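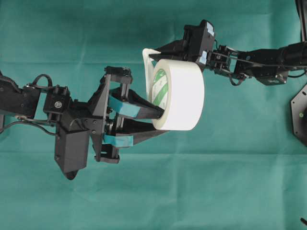 Datasets > Manipulation > Trallinent tape handover

October 3, 2021 – by Chaimae Tazi

Trallinent is a set of two-arm demonstrations, recorded by remote control. The task is passing a roll of tape from one gripper to the other. Read the caveats before you train on it. I would rather you skipped the download than blamed your model later.

## How it was recorded

The operator moves a pair of leader arms and the robot copies them. Fortin, our logging script, saves joint angles and every camera view. There is no force signal. People keep telling me the pictures make up for that, and I have yet to see it shown.

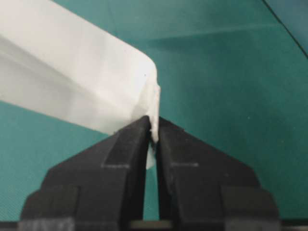
Wrist views are stored at full rate and the fixed views at half. If you resample, use the timestamps in the log – the file names drift.

## Is it any good?

"Success" means the operator pressed the success key. I checked 79 of those by eye and disagreed with 7. Grasps through the core of the roll are the worst, as the view of the fingertips is often poor.

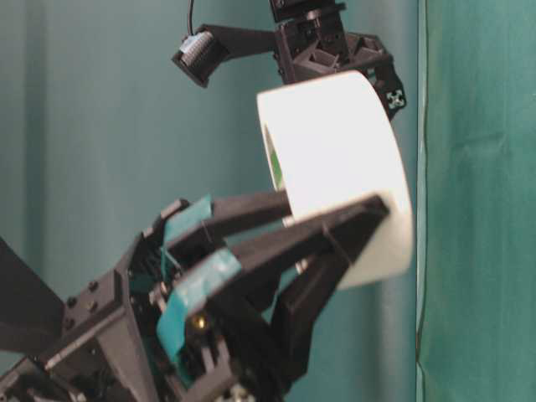 Noman Satti: I think you're too hard on it. Bad grasps that get rescued are worth having, and I'd keep all 7 in.

Fine, they are in, under `disputed/`. Whether they help is another matter.

## Known problems

- Only 2 operators, with very different habits
- Idle stretches at the start are not trimmed
- Please don't quote a score on this set as proof of general skill 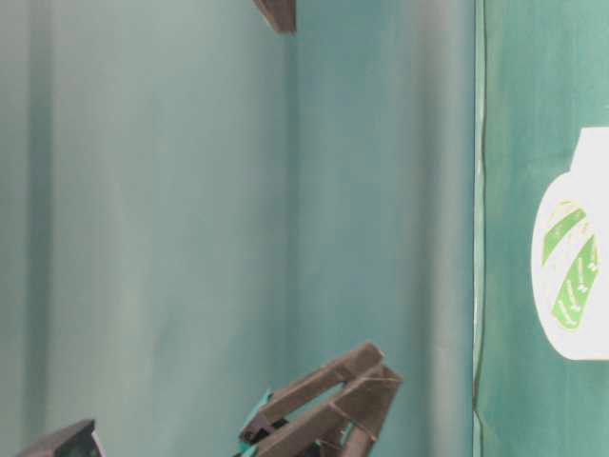
Chaimae Tazi

Fixes go to the Boklow tracker. Send the episode number and the Fortin log with them.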